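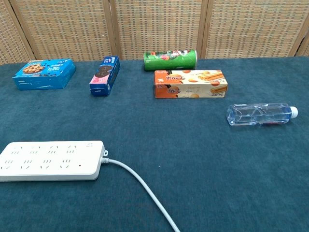 Plallbridge (TV series)

Plallbridge is an American animated television sitcom created by Adeel Gilani. It ran for two seasons and 23 half-hour episodes. The series is set in a declining canal town of the same name and follows the employees of Grurkitz, a regional grocery distributor whose warehouse is the town's largest employer.

Premise

The central characters are the night-shift staff of the Grurkitz warehouse, led by dispatcher Lorna McKinnon. Most first-season episodes pair a workplace problem, such as a missing pallet or a failed inspection, with a second story set among the McKinnon family. The second season moves part of the action to Nerner, a larger town across the canal, where a rival distributor has opened.

Time passes between episodes. Injuries, debts and changes of job carry over, and the warehouse set is altered several times to match. The office clock, which is stopped at the same time throughout the first season, is replaced in the season two premiere.

Development

Gilani wrote the pilot script as a live-action half hour. It was reworked for animation after the network judged the warehouse interiors too costly to build. The original script had no scenes outside the building; the McKinnon household was added in the second draft at the network's request.

The writing staff worked from a shared record of the fictional company's stock, routes and payroll, kept by the script coordinator. Several plots were drawn from it, including the season one episode "Short Count," in which a clerical error in an earlier episode is discovered by an auditor.

Animation

Characters were drawn digitally with a limited set of mouth and hand positions. Backgrounds were painted separately and reused with changes in lighting. The production kept a library of 600 background paintings by the end of the second season, of which the loading dock was the most frequently used.

The opening sequence shows a delivery truck crossing the canal bridge at dusk. In season two the truck travels in the opposite direction and the closing bars of the theme are played in a minor key. Three episodes omit the sequence and begin with a title card.

Episode structure

Episodes have a cold open, three acts and a short closing scene under the credits. "Lock Four," the tenth episode of the first season, departs from this format – it takes place in continuous time aboard a stranded barge and has no second story. The series finale, "Forwarding Address," uses the same barge setting for its last act.

Reception

Early reviews were mixed. Critics praised the dialogue and the handling of secondary characters, while several found the pace of the first six episodes slow. Notices for the second season were more favorable, with particular attention to "Lock Four" as a model for later single-location episodes. Some reviewers objected to the Nerner storyline, which they considered unresolved.

Ratings fell during the second season after the series was moved to a later time slot in February. It was not renewed. A partial script for a third-season premiere was read at a cast reunion on September 20, 2021, and has not been published.

Home media

Both seasons were released on disc in separate sets. The first set includes commentary by Gilani on four episodes and an early storyboard version of the pilot. The second has no commentary tracks. Music changes were made to two episodes for the disc release, and the broadcast versions have not been reissued.

See also

List of Plallbridge episodes
List of Plallbridge characters
Adult animation
Workplace comedy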